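How I trim two-handed demos before training (and why my numbers finally went up)

If you collect demos with hand-held grippers, you probably trim them the way I used to: cut the start, cut the end, throw the rest at the policy and hope. I did that for months on our tabletop sorting set, which we call Vamuvik, and the results were just okay. Then Ho-yin Lau talked me into trying what we now call contact-first trimming, and I'm a convert! Here's how to do it with your own recordings.

What you need: a pile of two-handed episodes, the jaw width for each gripper over time, and the wrist video from at least one side. I started with 708 episodes and kept everything in one folder per object pair. You don't need force sensing. I'd love to have it, but I don't.

Step 1. Plot both jaw widths on the same chart. Put left on top and right below, with the same time axis. If the two clocks don't agree, fix that first (I lost a whole January evening to a drifting clock, so please learn from me).

Step 2. Find the first close on each side. Look for the spot where the width drops and then goes flat above zero. Flat at zero usually means the jaws shut on nothing, so go watch the video before you trust it.

Step 3. Label each hand separately. I use four labels: reach, straddle, hold and release. Straddle is the one people skip, and it's the one I care about most. The jaws are open on both sides of the object, but they haven't closed yet. One hand can be in straddle while the other is already in hold, and that's exactly the kind of moment you want to keep.
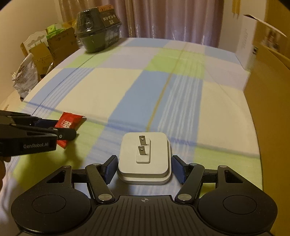
Right gripper in straddle over the power adapter, left gripper in hold with the red packet.

Step 4. Cut around straddle. Keep 20 video frames before the jaws start to close, and keep everything after that until release. Long reaches get thinned out to every other frame. Don't thin the holds, even when they look boring, or the policy gets twitchy and drops stuff.

Step 5. Throw out the junk. I tossed 211 episodes, mostly ones where the labels from my script and my own eyes didn't match. It hurt a bit, but training on the smaller set went better for us than training on all of it.

My script still gets confused by soft wrappers, because they squish and the width never goes properly flat. For those I set the labels by hand. Ho-yin wants to smooth the curve first, and that's what we're trying next on the Cedano set. I'll add the settings to this page once we've run it 2 more times.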